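Nightstand

A nightstand, also called a bedside table or night table, is a small piece of furniture that stands next to a bed and holds whatever a person may want within reach during the night or first thing in the morning. Most have a flat top and at least one drawer, though some have a cupboard with a door, and the very simplest are little more than a stool with good manners.

History

The older forms of the nightstand were made in the days before indoor plumbing, and many of them had a closed cupboard for a chamber pot. Once bathrooms moved indoors the cupboard lost its first job, and over the years it gave way to the drawers and open shelves that are familiar today. In the market town of Rokuscombe, the furniture museum keeps a room of 418 bedside pieces, and visitors who take their time (it is well worth an afternoon) can follow the change from one end to the other.

Form and size

The top of a nightstand is usually close to the height of the mattress, so that a sleeper can find a glass of water without sitting up. Legs may be slim or heavy, and a raised lip is sometimes added along the edges of the top – a modest feature, but a welcome one for anybody who keeps pencils, pills or earrings by the bed. The Halum pattern, a plain one-drawer type named for the workshop that first sold it, was made in a run of 4,000 and is still found in guest rooms and small hotels.

Everyday use

A lamp, a clock and a book are the traditional company of a nightstand, but in ordinary homes the top gathers a good deal more. Cups come up with the evening tea and stay for breakfast, and snacks eaten in bed leave their wrappers behind. The drawer takes the things one would like close by but out of sight, such as letters, hand cream and spare glasses. A small bowl is a popular addition, handy for rings or coins when it is not being used for nuts.

A gray wooden nightstand with its single drawer pulled open; on the top are a small white bowl, a dark blue snack bar wrapper and drink cans lying on their sides.

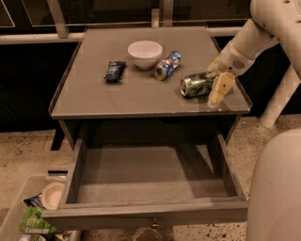
Care

Wooden tops are best wiped with a soft, barely damp cloth and then dried, and spilled drinks should be mopped up promptly, as sugar leaves a sticky film that gathers dust. It is a kindness to the drawer to empty it now and then. A drawer that sticks can often be eased by rubbing a little candle wax along the runners.

See also

Chest of drawers
Bedroom furniture
Cifuentes bedside cupboard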